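Lighting tips for the rooms you work in

I used to think a light was a light. You buy a bulb, you screw it in, you can see the dishes, done. Then we moved to the place in Drimemville, with one sad fixture in the middle of the kitchen, and I spent a whole winter chopping onions in my own shadow. Redoing that room got me completely hooked on lighting (my family would say obsessed), and these are the things I wish I had known going in. Most of them cost little or nothing!

Clean before you buy

Take every shade and cover down and wash them in warm water with a drop of dish soap. Kitchen fixtures collect a film of grease and dust that you stop noticing after a month or two. Turn the power off first, let the bulbs cool, and let everything dry completely before it goes back up. I did this in November and the difference was so big I canceled an order for a new lamp.

Wipe the bulbs too, with a dry cloth.

Work out where your shadow falls

Stand at the counter at night, hands where you would hold a knife, and look down. If your hands are dark, the light is behind you. A ceiling fixture in the middle of the room will always do this at a counter along the wall. The cure is a strip under the wall cabinets, mounted toward the front edge and not back against the wall. Mine is a plug-in Sundard strip, and it took one evening to put up, including the part where I dropped the screws behind the stove.

Do the same check at the sink, the workbench and the ironing board.

Dark ceilings

I love a black ceiling. It hides pipes, wires and old patches, and it makes the small lights look like stars. But a dark ceiling throws almost nothing back down, so you need more lights than you would under white, and you need light walls to do the bouncing. Keep the walls white or cream and you can get away with it beautifully. Go with flat paint up there if you can, as anything shiny shows every roller mark once the spots are on.

Spacing recessed spots

Put tape on the floor before anybody cuts a hole in the ceiling. One piece of tape per light, straight below where it will go, and then live with it for two days. You will find out very quickly that one of them is over the refrigerator and another lights up the top of a door. I moved four of mine.

Start the rows in line with the front edge of the counter and work out from there. And put them on two switches! One for the work side, one for everything else. I use the work side alone most nights.

Bulb color

Pick one color for the whole room and stick with it. The number is on the box, followed by a K. Warm bulbs are lovely over a table, but for sewing or fine sanding I like something whiter. Mixing them makes a white wall look yellow on one side and blue on the other, and once you see it you can't stop seeing it. I write the number on masking tape inside the cabinet door so I buy the same kind next time.

For the workshop I look for at least 1000 lumens over the bench. Less than that and I start leaning in, and then my neck hurts.

Dimmers

Check the bulb box for the word "dimmable" before you leave the store. I didn't, and I had 12 bulbs buzzing over dinner like a jar of bees. If a dimmable bulb still flickers at the low end, the dimmer itself may be an old one made for the old kind of bulb. Have an electrician swap it if you aren't comfortable with wiring - mine at Torres charged $59 and was gone before the coffee was ready.

Glare on white dishes and glossy things

White glazed bowls, enamel pans and shiny tile all bounce a spotlight straight back in your eyes. It's also the reason you can scrub a bowl, call it clean, and find a smear on it the next morning. Tilt the piece slowly as you dry it and watch the bright patch slide across. Any leftover grease shows up at the edge of that patch, where the white turns gray. I do this with my big Mamo mixing bowl every time and it catches things I would have put right back on the shelf.

If the glare bothers you all the time, turn the spot a little toward the wall, or switch to a bulb with a frosted face. Rows of small bare spots over a black ceiling are the hardest case, as each one makes its own hard little point of light on anything glossy and white. 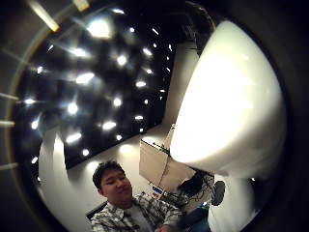 Lamps you can move

Keep one clamp lamp in a drawer. It goes on the shelf edge when you're icing a cake, inside the cabinet when you're looking for the leak, and on the back of a chair when you're hemming pants. I have two now and they're never in the drawer, which tells you how much they get used. Look for a rubber pad inside the jaws so it won't mark the wood.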